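We use cookies to remember which pages you've read. OK / No thanks

How do you teach a robot to pick up a sock?

March 15, 2020

I want you to try something before you read any further. Go and get a sock. Put it on the table, and pick it up with just your thumb and one finger. Easy, right? Now try to tell someone else how you did it, using only words, and pretend they have never picked up anything in their whole life.

"Put your hand over the sock." Which part of the sock? "The middle." How high is your hand? How wide are your fingers open? When do you start to close them? How hard do you squeeze? If you keep going like this you'll be there until dinner, and you still won't have gotten to the part where the sock goes in the drawer.

For a long time, that was pretty much how people told robots what to do. Somebody sat at a computer and typed in every little move. It works great if the robot does the exact same job all day long, like putting the same screw in the same hole. It works terribly for socks, because a sock never lands on the table in the same shape twice!

So there's another way, and it's the one I got to try out for this page. You show the robot. You do the job yourself, lots of times, and a computer studies what you did.

The kit I tried is called Tanoli, and it's made by a company called Foravis. The main piece is a gripper, the part a robot uses for a hand. But this one isn't on a robot. You hold it! It has a handle and a trigger, a bit like those grabber sticks people use for picking up litter in the park (if you have one of those at home, go get it, you'll need it later). Squeeze the trigger and the two fingers close. Let go and they open. It weighs 700 grams, which doesn't sound like much, and for the first ten minutes it isn't. After an hour my wrist was complaining.

Now the clever part. There's a camera on the gripper, and it looks out past the fingers at whatever you're reaching for. It has a very wide lens, so it sees a huge amount of the room and everything looks curvy, like when you look at yourself in the back of a spoon. While you work, the camera records the whole thing. Later on, a robot can wear the same kind of gripper with the same kind of camera, so what the robot sees looks a lot like what you saw when you were doing the job. The robot isn't watching you from across the room and wondering what your elbow is for. It gets the view from the hand.

I asked if the fingers were metal, and no, the parts that touch things are rubber, with ridges on them. Rub your fingertip very lightly with your thumbnail. Feel the tiny bumps? Those help you hold on to things, and the ridges on the rubber do the same sort of job.

Why do some of the tools have patterns on them?

Good question, I asked it too. Some of the cards and tools you see in a place like this are covered in black and white shapes, stripes or blocky squares that look like a piece of a crossword puzzle. They're called markers. A camera can find a marker very quickly, even in a messy room, and the computer knows just what the pattern is supposed to look like. If the pattern looks small, the marker is far away. If it looks squashed on one side, it's tilted.

You can test this with a playing card. Hold it flat in front of your face, then slowly turn it. It gets skinnier and skinnier, and you know it hasn't really changed shape, you know it's turning. Your brain did that in no time. The computer has to do it with math.

What I did all morning

My job was to fold a small towel and put it in a basket. That's it. Each time you do the job from start to finish, it's called a demonstration (a "demo" if you're in a hurry, and by the end I was). I'd press a button, fold the towel, drop it in the basket, press the button again, shake the towel out and start over.

The booklet that comes with Tanoli says 800 demos is a good number for a job like that. 800! I did 186 and then I needed a sandwich.

You might think you should do it perfectly every time. I thought so, and I was very proud of my neat corners. But the booklet says to move the basket around, start with the towel in a lump, stand in a different spot, and turn a lamp on or off. If every demo is the same, the robot only learns that one towel in that one place. Think about learning to catch. If your friend always throws the ball from the same spot at the same speed, you'll get very good at one throw.

Mistakes are a little tricky. If I dropped the towel and picked it up again, I could keep that demo, and it can even help, because robots drop things too and they need to know what comes next. If I sneezed and waved the gripper at the ceiling, I threw that one out.

Does it work?

Sort of, and I want to be fair about it. Tanoli is good at the recording part. The trigger is smooth, the button is big, and it beeps when it starts so you aren't standing there wondering. My hands aren't large and I could reach everything, but I think most kids under ten would need two hands, and then it's hard to hold the towel still.

I didn't like the cable. It kept sneaking over my arm and once I folded it into the towel. And the booklet is 278 pages long, which is silly. There's a shorter guide for schools coming in April, from a company called Gekorwood, and I'm hoping it has more pictures in it.

I'd also tell any grown-ups reading that this kit doesn't include a robot. You collect the demos with Tanoli and then you need a robot arm to learn from them, and that's a separate (and much bigger) thing to buy. Tisholm, the science club in my town, is planning to borrow one.

Try it at home

You need a grabber stick or a pair of kitchen tongs, a sock, a bowl, and a friend. Your friend is the robot. Without talking, show your friend three times how to put the sock in the bowl using the tongs. Then move the bowl somewhere new and hand over the tongs. Did they go to the old spot or the new one? People are really good at this, so make it harder: ask your friend to look through a cardboard tube while they do it. Now they can see only a little bit at a time, and you'll understand why a wide lens is so handy!

Swap over when you're done, and let your friend be the teacher. You'll find out fast which things you forgot to show.

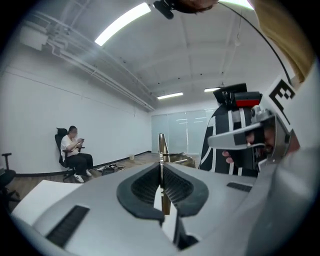
One more idea for the tongs game, if you have a stopwatch. Time your first try and your tenth. I got quicker, but I also got sloppier, and half my socks ended up hanging over the edge of the bowl. I'd count those.

Contact us | © 2020 | Back to top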